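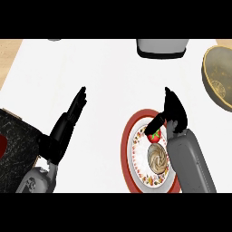
Wanted: match reporter and occasional statistician, Tostomgate American Football Club

Season runs to June, start as soon as you like

We are looking for somebody who loves the game and can write about it in a way that makes people who stayed at home wish they hadn't. Our last reporter has moved away after 11 happy seasons — we miss her already — and the club website has been very quiet without her.

You would cover our home matches at Stivdale Park and, when there is room on the coach, the away ones too. For each game we'd like a report by the following evening, with the score by quarter, rushing and passing yards, and a few words from a coach or player (they are a friendly lot, even after a defeat, though do give the kickers a minute).

You needn't have been published before. If you know a fumble from an incomplete pass and can spell the names on our squad list of 57, we would be very glad to hear from you.

We pay a small fee per report, plus travel and a hot meal at the ground.

To apply, please send Sabina Trnka a short letter and a report of any match you have watched lately, in whatever sport you like. Letters can be left at the clubhouse office.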